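Waiting Is a Plan, Too

How one small software team rewrote the scheduler behind a two-armed tabletop robot

By Santeri Ojala
Apr 29, 2020

The bug that started the rewrite was logged under a plain title: "Arm idle, state unknown." A two-armed robot had stopped over a table with a person seated at it. The motors were enabled, the joint limits were fine, and the motion planner reported no errors. The task program had asked for a path, received one, and then declined to run it. It took two engineers most of a working day to find out which of four processes had made that decision.

Tapio Lehtinen leads the control software group at Velline, which builds manipulation systems for shared tabletops. He describes the old architecture as a relay race. Perception produced a list of objects. The task layer picked one. The planner computed a trajectory, and a safety monitor checked it before handing it to the joint controllers. Each stage could refuse the work of the stage before it, and none of them had a standard way to say why.

"A refusal came back as a timeout," Lehtinen says. "The task layer treated a timeout as a failed plan, so it asked again with a new random seed. We were spending 80 percent of planner time on requests that were never going to be allowed to run."

The replacement is called Tudavent. It is a scheduler, and it sits between perception and planning. Its main idea is that holding still should be an action with the same standing as reaching or grasping. A hold has a start time, a cause, a condition that ends it, and a cost. The scheduler compares that cost with the cost of every other action on offer.

Costs are computed over a grid of the space above the table. Each cell carries an occupancy estimate and a decay rate. Cells filled by a static object decay slowly. Cells near a person decay fast, so an old reading soon counts for little and the planner must wait for a new one. The grid is refreshed every 50 milliseconds from the fixed cameras and from the camera at each wrist.

Merging those views caused more trouble than the scheduler did. A fixed camera sees the whole table but loses whatever is behind a forearm. A wrist camera sees detail near the gripper, but its pose is only as good as the joint encoders and the last hand-eye calibration. In the first version, a small calibration error could make one hand appear as two, a short distance apart, with a thin band of free space between them. The planner, doing its job, would try to route a finger through the band.

The fix was to stop merging at the level of points. Each camera now publishes its own set of tracked regions with an error bound, and the scheduler takes the union. Free space has to be free in every view that covers it. This makes the robot more cautious at the center of the table, where coverage overlaps most. Lehtinen considers that a fair trade, as most of the reachable work is near the sides.

Writing is a hard case for this kind of system. The person hardly moves, but the pencil hand moves constantly, in strokes too small to matter to a planner and too frequent to ignore. A simple motion detector marks the whole area as active and never releases it. A simple position filter marks it as static and lets it decay at the wrong rate. Tudavent uses a third class, which the team calls "anchored": the region stays put, its contents do not, and the planner may pass beside it but never over it.

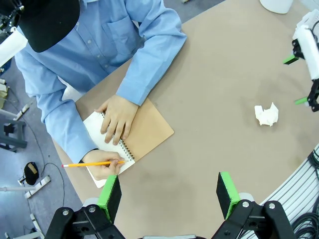
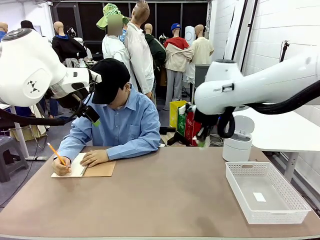

Anchored regions brought their own problem, which was how to end them. A person who puts down a pencil may be finished or may be thinking. The first rule released the region after 3 seconds without fine motion, and the logs showed arms starting and stopping in an uneven rhythm that nobody on the team liked to sit next to. The current rule waits for the hand to leave the region, with a much longer timer as a fallback.

Most of the debugging now happens offline, in a replay tool named Arkance. It loads the recorded grid, the list of candidate actions and the cost of each, and lets an engineer step through decisions one at a time. Changing a weight reruns the session from that point. The tool cannot show how a person would have reacted to a different motion, so a replay is trusted only up to the first place where the arm's path changes. Past that mark the display turns gray.

The regression suite holds about 20 recorded sessions. A new build must reproduce every hold in them, including the cause string. Cause strings are drawn from a fixed list, and adding one requires a code review. The original bug is in the suite as well. Under Tudavent it ends in a hold with the cause "region anchored, goal behind region," and the planner is not called.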